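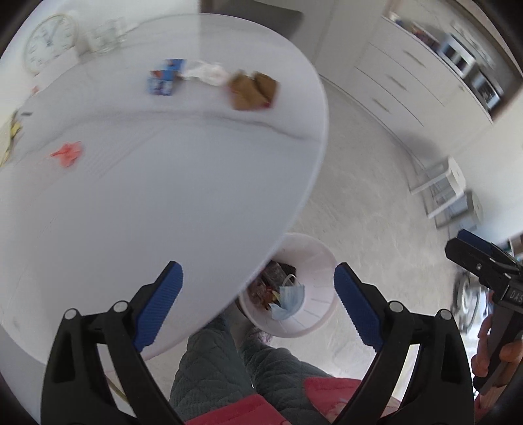 Iordache Hall Room Reservations: Frequently Asked Questions

Who may reserve a room?
Any resident or registered community group may apply. The person who signs the application must be at least 18 years of age and must be present for the full reservation.

How far in advance should I apply?
Applications are accepted up to 300 days before the requested date. Requests for dates in February open with the rest of the winter schedule.

How many people does each room hold?
The Ornier Room holds 200 people. The Main Hall holds 530. These limits are set by the fire code and may not be exceeded.

What does a reservation cost?
The Ornier Room requires a deposit of $300. The fee depends on the length of the reservation and is stated in the confirmation letter. The minimum reservation is 4 hours, including setup and cleanup.

May food be served?
Yes. Food and cold drinks are permitted in both rooms. Alcohol requires a separate permit.

When is the deposit returned?
Deposits are returned by check after the room has been inspected.

Whom should I contact with other questions?
Please write to Maricica Bratu, Reservations Office. Billing questions should be sent to Florin Ene.

Last updated: 13 May 2023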